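4.2 Tipped vessels and the claim of the ready table

Much of the earlier writing on small shared living rooms takes it as settled that a table is tidy when it is clear. The Lultbridge checklist, which we used in our first round in February, gives full marks for a bare surface and takes marks off for each thing left on it. We doubt that this tells anyone much. A bare table may mean that the cups have been washed and put away, or it may mean that they have been pushed on to the sofa. The score is the same in both cases.

The second problem is posture. The checklist treats a bottle standing up and a bottle lying on its side as one and the same item. Rutherford, who scored the Stalow rooms, objected to this early on, and we have come round to his view, though with less confidence than he has. A cup on its side takes up more of the cloth, it can roll, and its open end may face any way at all. Whether people living in the room see it as a bigger mess is another matter. Of the 100 residents who filled in our form, 30 said that they would set a fallen cup upright before doing anything else. We would not lean hard on that figure. People say many things on forms, and the question as worded (see Laing version, item 2) all but invited the answer.

Patterned cloths make the scoring harder still. On a checked cloth a dull grey vessel is easily passed over, while a pink one catches the eye at once, and we suspect that some of the gap between scorers comes down to colour and has little to do with tidiness. The Losar method asks the scorer to stand at one end of the table and look along it. We tried this and saw no gain.

Figure 3 is from a room with a kitchenette, where table and sofa stand side by side. Under the checklist only the table would be marked. The plastic cup lying on the sofa seat would cost nothing, though it is as much a part of the clearing up as the bottle on the cloth - more so, perhaps, for anyone hoping to sit down. We therefore scored seats and table together from this point on, and the earlier table-only scores are given in the appendix for those who still want them.

Figure 3. Vessels on their sides on a checked tablecloth, with the sofa alongside.

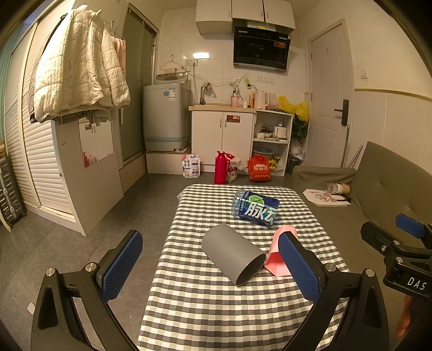 Should a cup lying on a sofa count towards the score for the table?

It should count towards the score for the room, with seats and table marked together, as a table score taken alone can be raised just by moving things to the nearest seat.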